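Mabaso Tenor Ghoema Drum

I've been building these for long enough that my neighbors have stopped complaining, and the Mabaso is still the one I take down off the wall when I want to play for myself. It's a small barrel drum in the style carried by the New Year street troupes, single-headed, worn on a strap under the arm and played with both hands. If you've heard that rolling, galloping beat come around a corner before you could see who was making it, you already know the sound!

The shell is made of oak staves, the way the old ones were when they were cut down from wine casks. I shape mine from new wood – I tried using real casks for a few years and loved the smell, but they never wanted to stay round. The head is goatskin, tacked and glued, and I leave a little hair at the rim (tell me when you order if you'd like it shaved clean).

My friend Shivam Yadav plays one in a troupe of 22 drummers and he's hard on it. He asked for a wider strap after his first season, so now every Mabaso gets the wide one. Krum Mladenović, who taught me to stretch skins, thinks it looks like a seat belt. He may be right, but my shoulder is on Shivam's side.

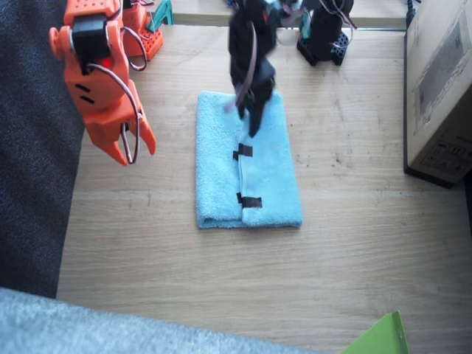

Tuning is the part people write to me about. There are no lugs on this drum. You warm the skin and it rises, and on a damp evening it drops again, so players have always stood near a fire or a heater between songs. A hair dryer on low works fine at home. Keep it moving, and stop when you like the note. Please don't leave the drum in a parked car in September or any other month.

Each one takes me 4 weeks from the day you order, a bit more if the skins are slow to dry. The price is $361 with the strap, and a padded bag is extra. I number them inside the shell in pencil, and I'll happily write a name in there too if it's a gift.

Related items
Elley Banjo Strap, Plaited
Lurkura Hand Drum, Small
Mamoslow Padded Drum Bag
Replacement Goatskin Head, Tenor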